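Leave the mark on the table
Aarti Nishad
09/01/2020

A man in Fokley wanted two hundred and eighty-seven pounds' worth of new table last winter, and what he had wrong with the old one was a grey mark the length of a thumb. I know the figure because he showed me the order form. He asked me what I thought, I told him, and he bought the new table anyway. The old one went to the tip at Stindham with four sound legs.

I think that was a waste, and I think a lot of us are doing the same thing more slowly. We buy pale tables because pale tables are what the shops sell. We bring them home, we see the first mark, and from then on the mark is all we see. Some people sand it and make it worse. Some people put a runner over it and never use that part of the table again. And some people order another one.

My own table is pale too. It has a wood grain that runs across it in thin lines and then sags in the middle, and above the sag there is a narrow greyish smudge. I don't know how it got there. I have stopped asking.
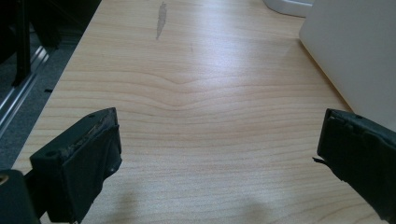 Should you sand a small grey mark out of a table top?
Only if you know the top is solid wood and you are ready to refinish all of it. A sanded patch on its own usually shows up more than the mark did, and on a thin surface layer you can go straight through to whatever is underneath.

I get asked that more than anything else, and people don't like the answer. They want a product. There is a whole shelf of products in Sandhu, the hardware shop near me, and I have tried a fair few of them over the years. The oils make a pale surface darker in one place. The polishes leave a shine that shows every wipe of the cloth. The wax sticks are good for a scratch, if the colour is right, and the colour is hardly ever right. A damp cloth with a drop of washing-up liquid, then a dry cloth, does as much for a table as most people will ever need.

If the mark is still there after that, my view is that you should leave it.

I am not saying don't look after things. I wipe my table after every meal. I use a mat under a hot pan. If somebody spills tea I get up and deal with it. What I object to is the idea that a table has failed when it stops looking the way it looked in the shop. A table in a shop has had nothing done on it. Mine has had pastry rolled out on it, and bills, and a sewing machine for most of one June, and my nephew's model railway, which had to be lifted off in one piece and put back again every night for two weeks.

The sellers have a hand in this. I have a Jilberg catalogue here that came through the door, and in 73 pages I can't find one table with anything on it that would drip. There are bowls of lemons. There is a folded napkin. You would think the people who own these tables eat standing up in another room. Then in the back, in small print, you get the care instructions, and the care instructions tell you to avoid heat, damp, direct sun, sharp objects and heavy use. I would like to know what is left.

It is fair to say that price comes into it. If you have paid 2,000 pounds for a dining table you will mind the first mark more than I mind mine. I understand that. But I'd say it is an argument for spending less, if the money is going to make you nervous of your own furniture. I have eaten at houses where everybody was handed a coaster before they were handed a drink, and I spent the evening watching my glass.

Light has a lot to do with it as well. A mark you can't see at breakfast can look terrible at eight in the evening with the overhead light on. Shiny surfaces are the worst for it, because one half of the table goes white with glare and the other half shows you everything. Before you decide a table is ruined, look at it in the morning, from a chair. Most people inspect a table standing up with their nose over it, and that isn't how anyone uses one.
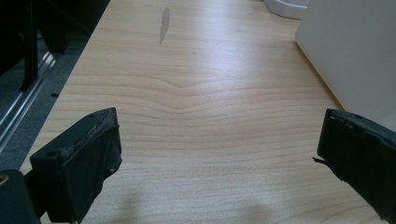

The greyish mark, with the dip in the grain below it.

Somebody will write in to say that a mark brings down the value. Whose value? I have sold 2 tables in my life, both second-hand, and both went for less than the cost of the van. The buyers wanted to know whether the legs came off and whether it would go up the stairs. Neither of them bent down to look at the top. An ordinary table is worth very little the day after you buy it, marked or not, and the only way to get your money back is to keep on using it.

There are times when I would do something. If the surface is lifting, so that water can get in under it, that needs seeing to before it spreads. If an edge is rough enough to catch a sleeve, smooth it or tape it. A table that rocks wants a new foot or a bit of card. Those are faults, and they get in the way of using the thing. A grey smudge doesn't get in the way of anything. You can put a plate on it.
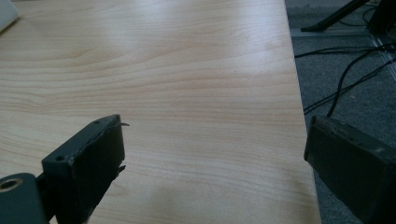

I would also keep a table clear when it isn't in use, or as near clear as you can manage. This is partly habit. My mother cleared hers down to the wood every night and I do the same. But it has a practical side too. Things left standing on a table are what cause most of the marks in the first place: the plant pot with no saucer, the vase that sweats, the newspaper that got damp and left its print behind. It also means you see the whole top every day, smudge included, and after a few weeks of that you stop noticing the smudge. People who cover a mark up get a fresh shock each time they lift the cloth.

The man in Fokley rang me in the spring, as it happens. He wanted to know how to get a ring out of the new one. I told him to try a damp cloth, then a dry one, and then to have his dinner on it.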